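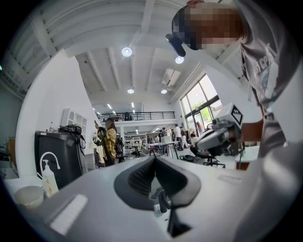 Last updated: November 28, 2024

Pukik review: does the tracking software earn its license?

By Araceli Orozco

Pukik takes video from cameras on hand-held grippers and turns it into trajectories you can train a policy on. The pitch is that you skip teleoperation, collect in any room you like, and let the software sort out where the gripper was. I've heard that from three vendors now, so I went in grumpy.

What you get is a calibration tool, a tracker and a browser for reviewing episodes. Calibration is the good part. You show it a printed square marker, wave the gripper for a bit, and it tells you in plain words whether the lens fit is usable. The older Burside tool we had been using gives you a residual and leaves you to guess. Pukik also caught a marker I had printed at the wrong scale, and I was grateful for that.

Then the tracker. In a big room with white walls, a white ceiling and tall windows, wide-angle tracking leans on whatever has an edge: beams, railings, round ceiling lights. Pukik did fine when the camera looked up and out. Point it down at a plain white table and it drifted, and the confidence score stayed green the whole time. I have no patience for that. A tracker is allowed to get lost, but it should say so.

People are the other problem. The manual claims moving bodies are masked out. Someone leaning in close with a second gripper fills a good part of a wide view, and in our set those were the episodes most likely to come back with a jump in the path. Of 39 two-gripper episodes I checked by hand, 11 had a jump I could see in the plot. Pukik flagged 3 of them. The relative pose between the two grippers held up better, as long as one camera had a clean look at the other's marker. Turn your wrist and you lose it.

The episode browser is quick — I had about 4,000 clips loaded and scrolling never stuttered. Filtering is weak, though. You can sort by length and by score, and if you don't trust the score that leaves length. Tags exist but don't survive export, which support described as "planned."

Export to Arriaga format worked first time. Export to Urari swapped two axes on the gripper frame without a warning, and I only noticed when the replayed arm reached politely behind itself. There is a setting for it, under Display.

Would I buy it? For single-gripper work in a cluttered room, probably yes, and the calibration tool alone would save most labs a few bad days. For two-handed tasks with people working close together, I'd ask for a trial and check the plots yourself before you believe any summary page. The next release is due in December and is supposed to rework the confidence score. I'll rerun the same episodes when it's out and change this page if the numbers change.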